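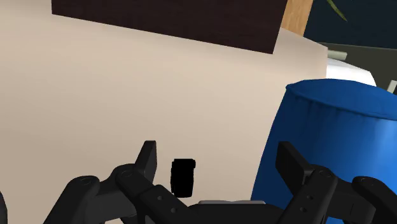
Mostholm Project, Software Working Group
Minutes of the monthly meeting, August 2025

Present: control, perception, planning and tooling leads, plus two from the test group. Apologies from the Amini integration side, who sent written comments.

1. Minutes of the last meeting

Accepted with one correction. Under item 3, "planner timeout" should read "controller timeout". The action on log retention was closed. The action on naming the joint limit files stays open.

2. Simulation runs

The full batch of 2,000 bedroom episodes was run on the Tament build. Of these, 53 ended with an error raised by our own code. Task failures are counted separately and were not discussed at this meeting.

Tooling has sorted the errors by stack trace. Most come from the same call in the grasp sampler, which returns an empty list and is not checked before the next step reads it. Planning accepted that the check belongs on their side. The fix is small and will go in before the next batch.

Test group asked for the random seed to be written into every episode header. At present it is only in the batch file, and a single episode can't be replayed without it. Agreed.

3. Perception

The small black object on the bed was used as the target in the set reviewed. Perception reported that the pose estimate is steady from the overview camera but jumps between two orientations in the close view. The object is blocky and has few features to lock on to, so the estimator finds both orientations equally good.

Two options were put forward: filter over time and reject sudden flips, or pass both orientations to the planner and let it choose. Control preferred the first, as it keeps the interface the same. Planning preferred the second. It was agreed to build the filter now and look at the second option in September.

Amini's written comments asked whether depth noise is switched on in these episodes. It is not. Perception will add it at the lowest setting and report back.

4. Motion planning over the bed

Planning showed the approach pose with the arm bent down over the mattress and the fingers pointing at the bedspread. The planner treats the bed as one box, including the blue bolster, and this makes the box much too tall on the clear side. Good approaches are being thrown out as collisions.

The bed and the bolster will be split into separate collision shapes. Control asked that the clearance above the mattress stay at 4 cm until the contact settings have been checked.

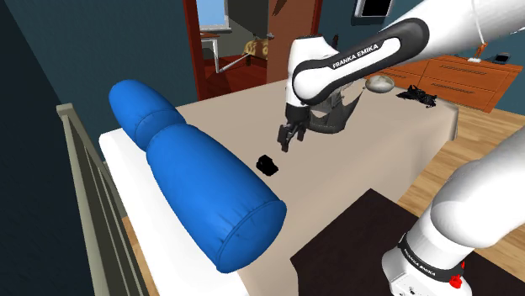 5. Controller

The new impedance gains were merged. Control reported less overshoot at the end of the descent. Gripper closing speed is still set in two places, the task file and the driver config, and the driver value wins without a warning. Tooling will remove the one in the task file and make the loader reject it if someone puts it back.

6. Tooling and release

The Brallach viewer now opens episode logs directly. It is slow on long episodes and the timeline can't be zoomed. Zoom was judged more useful than speed and goes first.

Version 7 of the message format was approved. Old logs will be converted once, by script, and the originals kept.

7. Actions

Planning: empty list check in the grasp sampler; separate shapes for bed and bolster.
Perception: orientation filter; depth noise at lowest setting.
Control: check contact settings for the mattress.
Tooling: seed in episode header; single source for closing speed; timeline zoom; log conversion script.
Test group: rerun the failed episodes after the sampler fix.

8. Any other business

The joint limit files were raised again. Control will send a naming proposal by email.

Next meeting in September, same room.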